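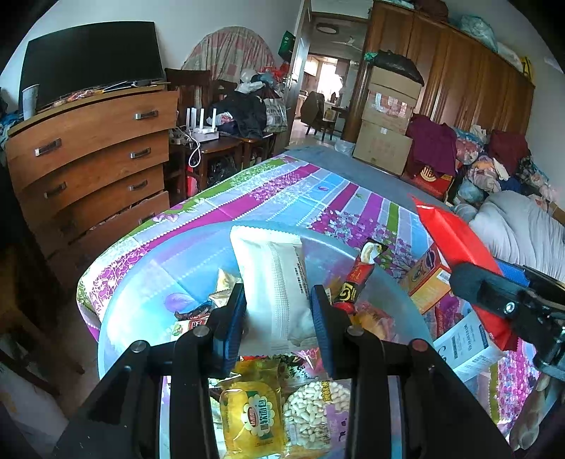
4. Course Delivery and Attendance

4.1 Setting and recruitment

The training program was offered at two sites, the Groltholm community sports hall and the Sollmont adult education center. Both sites had hosted fitness classes for women before the study, and neither had offered instruction in personal safety. Notices were placed in the printed class schedules of each site and in the monthly letter sent to households in the two districts. The notices gave the length of the course, the age limit (18 and over), and a telephone number. They did not mention assault or crime, as an earlier round of notices that used those words had drawn few replies.

The letter reached 1,612 households. Women who called the number were told that the course was part of a study, that they would be asked to fill in a questionnaire at the first and last sessions, and that they could attend without doing so. Forty-nine women enrolled. Enrollment was closed in August, when both halls had reached the limit set by their fire safety rules for mat work.

4.2 Content of the sessions

Each session ran for 90 minutes and was led by two instructors. The course followed the Rawashdeh outline, which places spoken and postural responses ahead of physical technique. Participants practiced a firm refusal, a raised voice, and stepping back to keep distance for two full sessions before any contact drill was introduced. Wrist releases, breaking a hold from behind, and getting up from the ground followed in that order. Strikes were taught late in the course and only against pads.

A part of every session was given to discussion. Topics were set in advance at Sollmont. At Groltholm the instructors let the group choose, and the talk returned often to travel home after evening shifts, to unwanted contact on crowded buses, and to conduct by people already known to the participant. This difference between the sites was not planned — it came from the habits of the instructors — and it should be kept in mind when the results in Section 5 are read side by side.

Two changes were made to the outline. The choke defense was moved back by one session after several participants at Sollmont asked to sit it out. The final drill, in which a padded instructor approaches without warning, was made optional at both sites.

4.3 Attendance

Attendance was taken by the instructors at the start of each session. Of the 49 women enrolled, 40 completed the course, which we define as missing no more than two sessions. Six withdrew before the midpoint. The remaining three attended irregularly and are left out of the main comparison, though their first questionnaires are kept in the baseline table.

Reasons for withdrawal were sought by telephone. Changes in working hours and the cost of child care were the most common. One participant reported knee pain that predated the course. No one gave the content of the training as a reason, but a former participant may be unwilling to say so to a caller from the study, and we place little weight on this.

4.4 Measures

Confidence was measured with the short form of the Brondby scale, which asks respondents to rate how sure they are that they could carry out a given action, such as telling a stranger to move away or leaving a room when another person stands in the door. Avoidance was measured separately, by asking which streets, hours, and forms of transport the respondent had stayed away from in the past month. We kept the two measures apart because a rise in confidence does not by itself show that a woman is moving about more freely, and earlier work has tended to treat them as one.

Instructors also rated technique at the last session. These ratings were made by the same people who had taught the skills, and the two sites did not share a common scoring sheet until late in the course. They are reported in the appendix only.

Figure 4. Packaged snacks in a plastic basin.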